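Section 3. Comparing two grippers on the teardown bench

3.1 Before you start

This section covers swapping and comparing the Trovton narrow-finger gripper and the Henuvar wide-finger gripper on the same arm. Read section 2 first if the arm has not been leveled. You need the arm powered down for the swap and powered up for everything after that.

Allow a full afternoon for the first comparison. Later ones go faster once the positions are saved.

Tools:
Hex key set
Torque driver
Spare wrist screws
Lint-free cloth
Test log, paper or file

3.2 Mounting the gripper

1. Park the arm in the service position and press the stop button.
2. Wait for the controller display to read IDLE, then switch off at the wall.
3. Unplug the gripper cable at the wrist. Pull on the plug, never on the cable.
4. Take out the four flange screws and lift the gripper straight off.
5. Wipe both faces of the flange. Grit here shows up later as a tilt at the fingertips.
6. Seat the new gripper on the locating pin and start all four screws by hand.
7. Tighten in a cross pattern.
8. Plug the cable back in and switch on.

CAUTION: The wide fingers are longer than the narrow ones. Load the matching tool file before any move. With the wrong file the arm will stop too low and can drive the fingers into the work.

3.3 Setting the payload and speed

1. Open Tool, then Payload.
2. Pick the gripper from the list. If it is missing, enter the weight from its data sheet.
3. Set the test speed to 50 percent. Both grippers must run at the same speed or the results can't be compared.
4. Open and close the fingers three times and listen for scraping.
5. Save the profile under the name of the gripper.

Note: The camera offset is stored with the arm, so it carries over between grippers. Check it anyway if the wrist took a knock.

3.4 Approach test

The approach test checks whether the fingers can get down to a part without touching anything near it. A desktop computer with the side panel off makes a good target. The case walls limit how far the wrist can tilt, and the board gives you tall and short parts close together.

1. Lay the case on its side on the slatted work surface, open side up.
2. Jog the arm until the fingers point straight down over the case.
3. Lower in small steps. Stop above the rear wall and save this as the entry point.
4. Move in level from the entry point, then go down toward the memory slots.
5. Write down the lowest height you reach with clear space on both sides.
6. Back out the same way you came in.

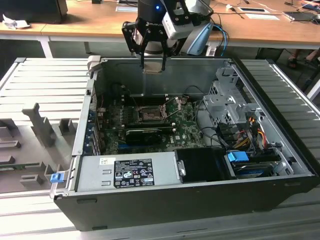 Leszek Cieślak wrote in after the last version of this guide that the entry point should be set with the fingers open, as wide as they will be used, and that setting it with them closed had cost him a fingertip on the Henuvar. He also asked for a second entry point on the drive side, so a bad approach can be told apart from a bad gripper.

Both changes are good ones. Open the fingers to working width before step 3, and repeat steps 2 through 6 from the drive side – save that height on its own line in the log.

CAUTION: Keep the fingertips out of an open CPU socket. The contacts bend under very little force and the force limit will not protect them.

3.5 Grip cycle test

1. Clamp the practice block in the fixture.
2. Load the program CYCLE and set the count to 3000.
3. Start the run and stay within reach of the stop button for the first few cycles.
4. At the end, copy the number of good grips from the display into the log.

Our last run with the narrow fingers gave 2853 good grips. Most of the misses came late in the run, after a pad had started to peel. Replace both pads before a new run, even if only one looks worn.

If the run stops early, write down the cycle number and the fault code. Do not restart from the middle. Clear the fault, check the pads and start again from zero.

Go on to section 4 for cable routing and wrist limits.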